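Home | News | Products | Press | Contact

Bestura Puts a Coaster Under Everything With New Ledine Nesting Set

Feb 1, 2025 | By Nuria Barroso, Bestura Press Office

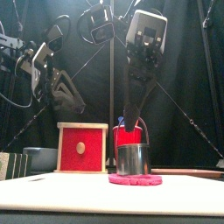
A pail, some cups and a soft place to land

Bestura, the housewares company that once sold a butter dish in 2 halves, today introduced Ledine, a line of small tabletop pails, cups and coasters meant to live inside and on top of one another until somebody gets thirsty.

The idea is modest. A stainless steel pail with a thin arched handle sits on a round, sponge-like coaster. Plastic cups go in the pail. The coaster in the lead photo is pink and the cup in the pail is red, a pairing that took up most of January and two long meetings.

"People own plenty of cups," said Vega Robles, who runs the tabletop line at Bestura. "What they don't have is any idea where the cups are. We would like the cups to be in the pail. That's the whole pitch, and I was given 20 minutes to make it."

The cups are taller than the pail on purpose. Early samples sat flush with the rim, and testers had to tip the whole thing over to get one out. The current cup sticks up well past the metal, so it can be picked up by the rim without moving its neighbors. Bestura considers this its main technical achievement of the winter.

As for the coaster, it was added after the company put bare metal pails on 70 borrowed tables and then heard from the owners of the tables. It is soft, lies flat and can be rinsed in the sink. It can also be thrown across a kitchen, according to the test families, several of whom had children.

Care and feeding

Pails should be washed by hand and dried with a towel. They show fingerprints, as shiny things do. The cups can go on the top rack. Bestura does not recommend carrying a full set up a flight of stairs by the handle — the handle will be fine, but the drinks are another matter.

Where to find it

Ledine goes on sale this month at 276 stores, including all Clono kitchen shops and the Rashidi home outlets. A first run of 2401 sets has been packed. The odd one is staying on Robles's desk, where it holds pens.

Sets are sold with one pail, one coaster and a stack of cups in mixed colors. Extra coasters will be sold on their own for households that already have a pail, or that have lost a coaster under the stove. A larger pail is planned. It will need a larger coaster, and talks on the color have begun.

About Bestura

Bestura makes everyday goods for kitchens and tables. Store buyers may request samples through the press office and are kindly asked to send back the cups.

Press contact: Nuria Barroso, Bestura

14 shares | 2 comments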